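Subject: Re: [holtari-eats] New breakfast menu at Cunotus
From: Ah-rin Jin
Date: 9/2/18

We use cookies to remember your list settings and to measure traffic to the archive. By continuing to read you accept this. Manage settings | OK

Ebony Bolger wrote:
> Has anyone been to Cunotus since they changed the breakfast menu? I heard
> the hash bowl is gone and there is some kind of waffle sandwich in its
> place. My sister is visiting and wants to go somewhere that opens early.
> Also, does anyone know if they still do the refillable coffee? The Graltness
> branch told me one thing on the phone and their menu board says another.
>
> Ebony

Hi Ebony,

I went twice last week, once to the Graltness branch and once to the one on Butt Street, so I can answer most of this.

The hash bowl is off the printed menu at both places. At Butt Street they will still make it if you ask before 9, but it comes without the peppers and they charge you for eggs and potatoes as two sides. That ends up costing more than the bowl did in May. I asked at Graltness too and the answer was no.

The waffle sandwich is called the Morning Stack. It is a waffle cut in half with a sausage patty, a fried egg and a slice of American cheese inside, and a small cup of maple butter on the side. You can swap the sausage for bacon or a hash brown patty at no extra charge. I had sausage the first time and the hash brown the second time. The hash brown version was better. The sausage has a lot of sage in it and with the maple butter it was too much for me. The waffle holds together well for the first half and then gets soft at the bottom, so get the extra napkins or use a fork.

Portion size is fair. I was full with one sandwich and no side. My husband had one plus a side of potatoes and finished both.

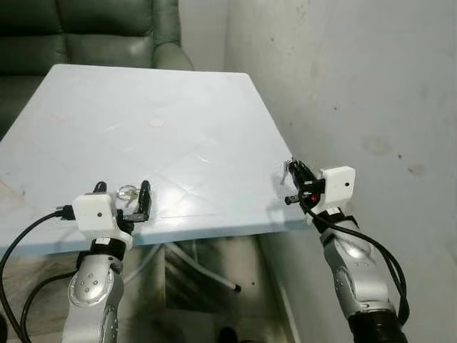
The waffles are made to order, and this slows things down. At Graltness I waited 15 minutes with only a few people ahead of me. At Butt Street it was quicker, but I was there right after they opened. If your sister has a train to catch I would order the breakfast burrito, which comes out fast and is the same as it was before. Green salsa is still the one to get. They keep it behind the counter now and you have to ask for it.

On coffee: refills are free if you eat in and order any item from the breakfast page. If you only buy coffee, the second cup is half price. The menu board at Graltness still says "bottomless" with no conditions, and the cashier told me the board is out of date. She was nice about it and gave me the refill anyway, but I would not count on that. At Butt Street the rule is written on a card by the register. Decaf is included. Iced coffee is not.

Other changes I noticed:

- Oatmeal now comes with one topping. More toppings are extra.
- Fruit cup is smaller. Mine was mostly melon.
- Biscuits and gravy are now every day at Graltness, still weekends only at Butt Street.
- Kids' pancakes are two to a plate and come with juice or milk.
- No more grapefruit juice at either place.

Both branches open at 6:30. Breakfast stops at 11 at Graltness and at noon at Butt Street. They were strict about 11 when I was there. A man came in at a couple of minutes past and had to order lunch.

For parking, the lot behind Butt Street has 47 spaces and it was nearly empty when I got there. Graltness has street parking only, and the meters start at 8.

If you want my pick, I would take your sister to Butt Street early, get one Morning Stack with the hash brown and one burrito, and split them. With two coffees and tip my bill there was a little over 37 dollars, but that was for three of us, including the potatoes.

One question back to you and the rest of the list. Someone posted in the spring about a bakery in Holtari that sells day-old cinnamon rolls by the half dozen. I cannot find the message in the archive and I don't remember the name. I think it was near the post office. If anyone still has it, please send it to the list or to me directly.

Ah-rin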